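We are Trovurum, a small workshop in Skestside. We look after hand-held grippers: we set them up, we clean them, and we repair them when something is worn. We started with 3 tools on one shelf. Today we have almost 80 in our care, and most of them come back to us every May for the yearly check.

## How we look after a gripper

Every tool gets its own card. On the card we write the state of the finger pads, the screws at the joints and the opening of the jaws. First we wipe the pads with a damp cloth and leave them to dry overnight. A pad with a shiny place in the middle is changed, and we always change the two pads together, also when the second one still looks good.

Then we close the fingers slowly on a strip of thin paper. If the paper slides out on one side, the fingers do not meet well, and we loosen the joint and begin again. This is the longest part of the work. Segundo Montoya does it in the morning, before the telephone starts.

After this we open and close the tool 200 times by hand and check the screws again.

## Small things are the real test

A gripper that holds a box well can still lose a ring. For this reason the last step is always with small and flat objects: rings, thin chains, beads, little charms. We work at an ordinary table with an ordinary cloth, as our customers do. The Tsuchiya method, which we learned in our first year, asks for a smooth steel plate, but we found that a cloth shows more mistakes. The tips must come down level, or they push the fabric.

## Sending us a tool

Please pack the gripper with the jaws open and put your name inside the parcel. Parcels which arrive on Monday are opened the same day. We also keep spare pads for customers of the Ceken service, which closed its own bench.

Black hand-held gripper with blue textured pads, at the table with the small objects:

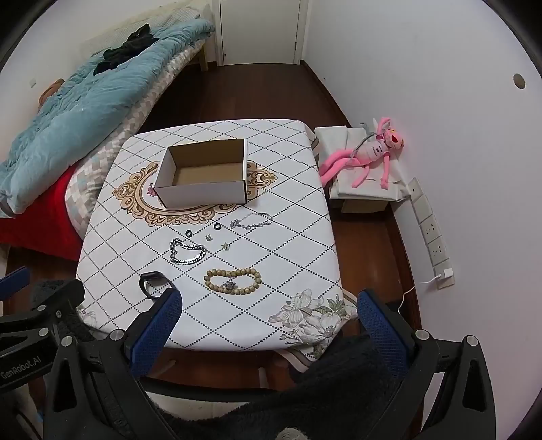 Montoya adds that the paper strip should be new each time, and that he would like to see this written on every card.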